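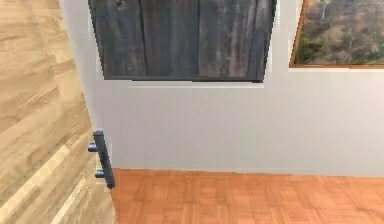

Home | Shop | Door Kits | Rule Cards | Support

The Zileck Door Rule Pack is the thing I wish I'd had when I started writing door tests for mobile arms. It's a set of written rules, a checker script and a folder of simulated rooms, and all it cares about is whether your robot opens a door in a way a safety reviewer can live with. Every room is built around one door and one handle, and I fussed over the handles a lot! A dark vertical bar on two round posts, like the one on the pale oak-look door, gets its own rule card (Card 2), and I'd start there. You can grip a bar like that in plenty of places, so the card asks you to write down where you plan to hold it before you run anything.

What do you get? The full pack has 131 rules, sorted by handle type, and each one is short enough to read out loud in a meeting (I've done it, people stayed awake). They cover approach speed, grip force, how far the base may roll while the hand is closed, and what the arm has to do when the door doesn't move. That last group is my favorite and also the one most teams skip. Please don't skip it. A robot that keeps pulling on a locked door will fail the pack, however nice its grip was.

The checker reads your log files and marks each rule pass, fail or not tested. "Not tested" counts against you in the summary, and yes, I get grumpy emails over that! My view is that a blank is a blank and the reader of the report ought to see it. If you really can't test something, there's a box where you say why in your own words.

I set the default run at 1000 door openings per handle. You can lower it while you're tuning, but the report prints the number you used right at the top, so a short run looks like a short run. On my own desktop the default takes about an afternoon, and I usually let it go while I do other stuff.

It loads in Sanix and in the Costache viewer with no converting. Older Cullau setups need the adapter, part 3313, sold separately (sorry, I know). One more thing before you buy: passing in simulation gets you a tidy file for your reviewer. You still need your own guarding, your own stop button and your own site check before a real arm goes near a real door.

Updates are free through next October, and the rule cards come as plain text so you can mark them up however you like.

2 comments | Share

Contact Zileck | © Zileck | Back to top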